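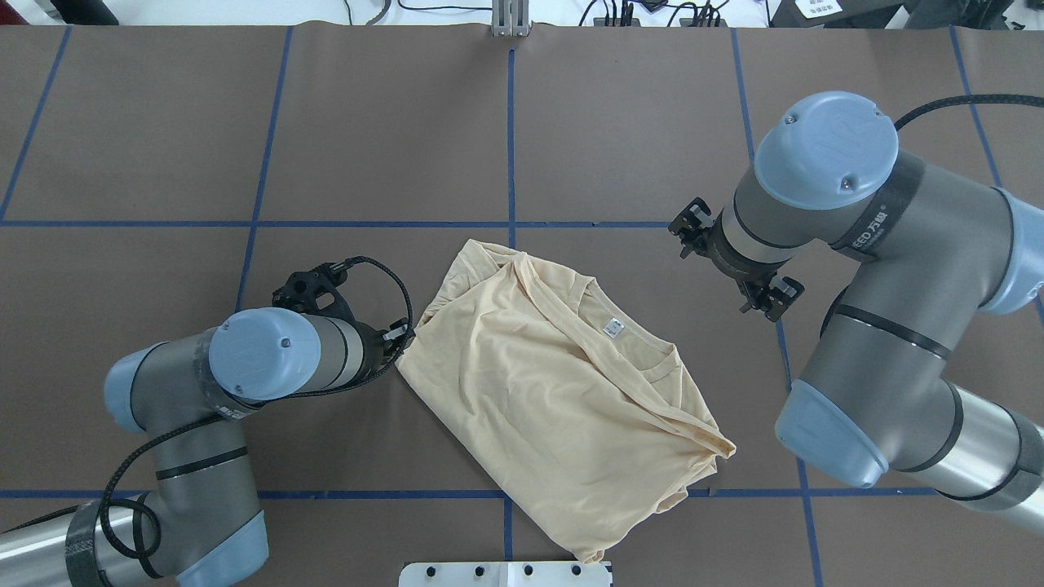
Research news

Finding the neckline first: results from the Nolley project

Last updated: 8 July 2023

The group working on garment handling at Skustden has finished the first part of the Nolley project, and we can now report how the new method performs. The question was a simple one to say and a difficult one to solve. If a T-shirt is dropped on a table in any shape, how can two robot arms bring it to a state where it can be folded?

Most of the earlier work in our laboratory began with the outline of the cloth. The program looked for corners, took two of them and pulled. With a towel this is a good plan. With a T-shirt it fails often, for a corner in the outline can be a sleeve, a piece of the hem or only a fold in the middle of the back. The arms then pull with great care on the wrong places, and the shirt is more twisted than before.

Celina Adamczyk, who leads the work, proposed to begin from the inside of the garment. A shirt has a few parts which keep their form even when everything else is bunched together. The collar seam is one of them. It is thicker than the fabric near it, it makes a curve, and in many shirts there is a label sewn next to it. When the label and some part of the seam can be seen, the program can make a good guess where the shoulders must be, even if they are hidden under other cloth.

The method has two stages. In the first, a network marks every point of the camera picture with a value for how likely it is to belong to the neckline. In the second, a planner chooses one grasp for each arm, on the two sides of the expected shoulder line, and decides if the arms should lift, drag or only shake a little. After each movement a new picture is taken and the two stages are repeated. The program has no memory of the movements before. This was a choice we discussed for a long time, and we are still not all of the same opinion.

For training we used 3,000 pictures of shirts, marked by hand. The marking was slow work. Ayman Radwan wrote the rules for it, and he had to change them twice, as two people looking at the same heap of cloth did not always agree which line was the collar and which was the hem. The pictures from the first version of the rules were all marked again.

The tests were made on the table with the blue tape grid, which visitors to our open day may remember. The tape lines help us to compare the camera position between one day of work and the next. They are not used by the planner. We made 900 trials, and in each one the shirt was dropped from the same height and not arranged afterwards. A trial was counted as good if the shirt was flat enough for the folding program to accept it, with no more than ten movements before. By this measure 817 trials were good. The old method, with the corners, was given 100 trials on the same shirts and was successful in almost half of them.

The failures are also useful to read. The largest group are shirts which fell with the collar completely underneath. In this case the network gives low values everywhere, and the planner takes the highest of them, however low it is. It would be better to turn the heap over first, and we are now writing this step. A second group comes from a sleeve or a hem that is rolled into something like a rope. The network sometimes believes that the thick edge is a seam. Pale shirts are a little harder than dark ones in this respect - the shadows in the creases are weak, and the seam does not stand out so well.

We should say also what was not tested. All the shirts had short sleeves and a round neck. Shirts with buttons or a hood were left for later, and nothing can be promised for them. The speed was not a goal either. A person would do the same work much faster, and the arms wait after every movement until the cloth is at rest.

In August the same program will be tried at Drudbridge, where our partners at Nautiyal have another pair of arms and a different camera. We want to know how much of the result depends on our own table and our own lamps. The marked pictures will be given to other groups after this comparison, together with the second version of the marking rules. Groups who wish to have the rules earlier can write to Ayman, who will be glad to hear of cases they do not cover.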